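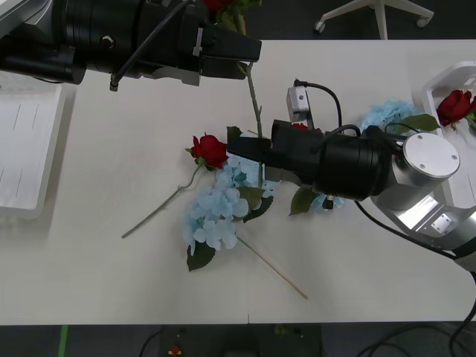
# Chapter 10: Two Arms on One Table

By the end of this chapter you will have two arms working over the same table and handing off simple objects without touching each other. It assumes you have finished the single-arm build and that your gripper opens and closes on command.

We use artificial flowers as the practice load. A stem is long and thin, so a small error at the jaws becomes a large one at the far end. A flower head is wide and soft and hides what lies under it. Roses and hydrangeas give you both problems for very little money.

## 10.1 Setting out the bench

Choose a plain, light-coloured table. The build in this book was done in the Tunatwood shared workshop, on a top 1,360 mm long, with one arm reaching in from each side. Yours can be shorter, but the grippers must be able to meet over the middle.

Before switching on, check the following:

- Both bases are bolted down and do not rock.
- Each cable has enough slack for the wrist to turn fully.
- Loose cable on the floor is kept clear of your feet.
- Trays and holders sit near the edges of the table.

## 10.2 The shared zone

The shared zone is the strip that both arms can reach. Only one arm may enter it at a time until you have worked through the timing exercises on page 132. Mark its limits in the Metix settings file, then move each arm by hand to every corner and write down the joint angles. Keep these figures, as you will need them for Exercise 31.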